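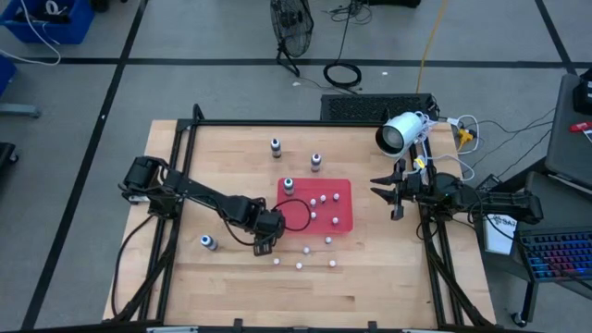

Minute Book, page 82

**Anham Workroom, Grovport: monthly meeting of the room users**

Held in the workroom on Tuesday, 28th February, after supper. Sabina Tóth in the chair and also, for want of another pen, taking the minutes. Present: most of the Tuesday people, both of the Saturday morning people, and our landlord's niece, who came to look at the radiator and very kindly stayed for the whole thing.

**1. Minutes of the last meeting**

Read out and agreed, with one correction. The kettle was mended in November and had not been thrown away as recorded, and Sabina is sorry for the alarm this caused.

**2. The wooden table**

We spent a good long while on this, and it was a very pleasant while, as everyone seems fond of the butcher-block table and glad we held out for it over the white one. The pale top makes the room feel lighter on these gray afternoons, and there was a lot of warm talk about the grain and the few darker streaks toward the middle, which the Saturday people had taken for tea stains and had been trying to get out with a damp cloth. Could everyone please leave the streaks alone! They are in the wood.

The question of oil came up. The sample tin from Tamayo was passed around and smelled, and was generally liked, though one member found it strong and went to stand by the door for a bit. It was agreed to oil the top once this season, on a Sunday evening so that it has the night to itself, and to see how we like it before buying a bigger tin. Sabina will do it and would welcome company.

It was also agreed that the table stays in the center of the floor. There had been a suggestion to push it against the wall to make room for the coat rack, but people like being able to come at it from more than one side, and the coats have managed perfectly well on the hooks up to now.

**3. The red tray and the small white balls**

The red tray was agreed to be a great success. It is easy to spot, the rounded corners are kind to sleeves, and the little rim is enough to stop most things going over the side. Only most things, mind you, as the white balls do get about, and there were plenty of them lying off the tray on the wood as well as on it. One of the Tuesday people told us at some length about finding one in her boot when she got home, and we all enjoyed that very much.

After some back and forth we settled on the following:

- The balls live in the tray during a session and in the lidded tub on the shelf between sessions.
- Whoever is last out has a look under the table with the flashlight. The concrete is fairly level but there is a dip by the drain, and that is the place to start.
- A second tray was asked for, a deeper one if such a thing exists in red. Gastis have one in their spring list and the chair will ask for a price.

A member wondered if a cloth under the balls would keep them quieter. We tried it there and then with a tea towel and it did help a little, but then the tray sat crooked, so the idea was dropped with thanks.

**4. The small bottles**

This took longer than it should have, for which the chair takes the blame. The bottles with the white tops and the dark band all look so much alike that they wander: one gets stood in the corner of the tray, others end up back behind it, and there is generally one over on the left that has been put down in a hurry. None of this is a great sin. It does mean, though, that people reach for a bottle and find they have got hold of somebody else's.

It was proposed that each person put initials on the white top in marker. A counter-proposal was for colored dots, and the dots were felt to be prettier, but we have no dots and we do have a marker. Initials it is. The grayish labels are to be left alone, please, and not written across, as the Saturday people like to be able to read them.

The bottles should be stood up straight and capped before anyone goes for coffee. Nothing dreadful has happened so far and we would all like to keep it that way, particularly with the keyboard in use.

**5. Money**

The tin holds $50 and the lease deposit is safe where it was. The new tray will come out of the tin if it is under $20 or so; anything dearer comes back to the next meeting. The landlord's niece reported that the radiator needs only a new valve and that her uncle will pay for it, and was given the last slice of lemon cake on the spot.

**6. Any other business**

The broom has gone again. If you have borrowed it, no questions will be asked, just lean it by the back door.

Would whoever left the very nice blue scarf please collect it from the hooks, or Sabina's sister will start wearing it.

There was a short and friendly discussion of whether we ought to sweep before a session or after. Those in favor of after carried it by 2 votes.

**To do before next time**

- Oil the table: Sabina
- Ask Gastis about the deeper tray: Sabina
- Initials on bottle tops: everybody, own bottles only
- Find broom: all

Meeting closed at twenty past nine, and the cups were washed by the Tuesday people.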